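Home | Syllabus | Handouts | Labs | Contact
Reading time: 3 min

Handout 4: Gathering Demonstrations in Simulation

Students will collect examples for the Wogan policy in the rendered kitchen. Each example is one complete attempt, recorded from the first arm motion to the release of the object. The course set holds 1,224 attempts, of which 1,000 are reserved for training.

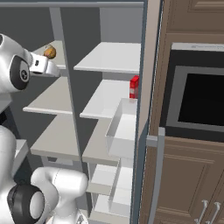 Pistholm, October

The refrigerator task begins with the gripper holding a small round item near the upper left shelf. Students should vary the starting pose between attempts and keep the task instruction unchanged. Each group submits 20 attempts. Failed attempts are kept and labeled as failures; they are not to be deleted or trimmed.

Views differ in what they show. A view with no part of the arm in it must be stored with the joint readings for the same time step.

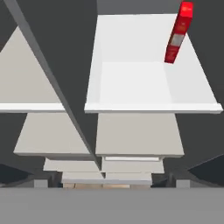
Fig. 2. Red box above the upper right shelf, seen from overhead.

Labels are due 15 minutes before the lab closes. Questions about the format go to Yi-an Yeon.

Related handouts
Handout 3: The Bulus Recording Format
Handout 5: Splitting and Checking a Data Set
Trollenwood Lab Rules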